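Gripper stops short when closing the drawer

dardo_h
Since Thursday our arm leaves the drawer 8 mm open. The fingers look fine. I suspect the zero of the wrist.

Setsuko Hirano
Did you clean the slide? Crumbs did this to me.

dardo_h
Cleaned twice, same result.

orel70
I don't agree about the wrist. Check the finger screws first.

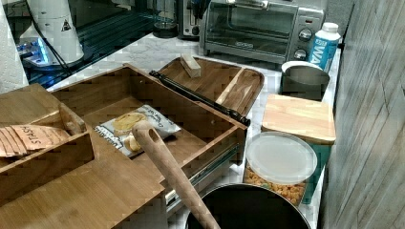
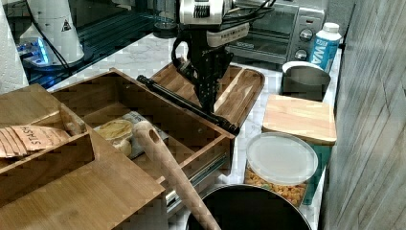 dardo_h
Finger screws were tight, so I did the zero again this morning and it is still 8 mm. I teach the closing point by hand. The spoon handle leans very near to the drawer, maybe I teach too careful there.

orel70
Then move the pot and teach again.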